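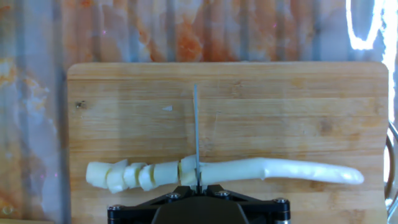 Uriel Manríquez
Court and crime reporter, Lalton desk

How to request a police incident record after an assault

Victims, witnesses and insurers can apply for the incident record. Have the event number ready. It is printed on the card handed over when the statement is taken. Without it, give the date, street address and attending station.

1. Complete the application in block letters. One form covers one incident.
2. Attach a certified copy of photo ID.
3. Lodge it at the Gravamley or Daltmont counter before 3 pm, or by post. The fee is $51.
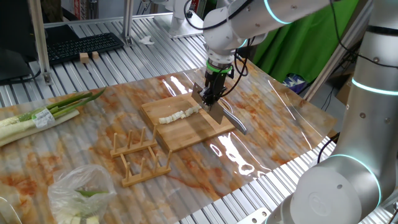
Describe the incident in the order it occurred, using the terms in your original statement. Name any object involved by its ordinary name and add its visible features. "Large chef's knife, dark handle, rectangular silver blade" can be matched to a property entry; "weapon" often can't. Do not guess at measurements. The description field is limited to 1000 characters.

Allow 18 business days for processing.

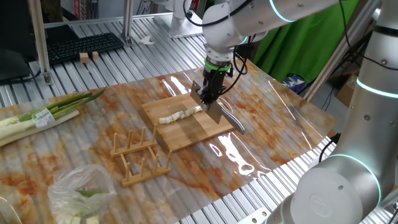
If the record arrives with names blacked out, check the cover letter for the ground relied on. A request for internal review must be lodged within 15 days of the letter. Quote the event number and list each page in dispute. Keep the envelope, as the postmark may be needed to show the request was made in time.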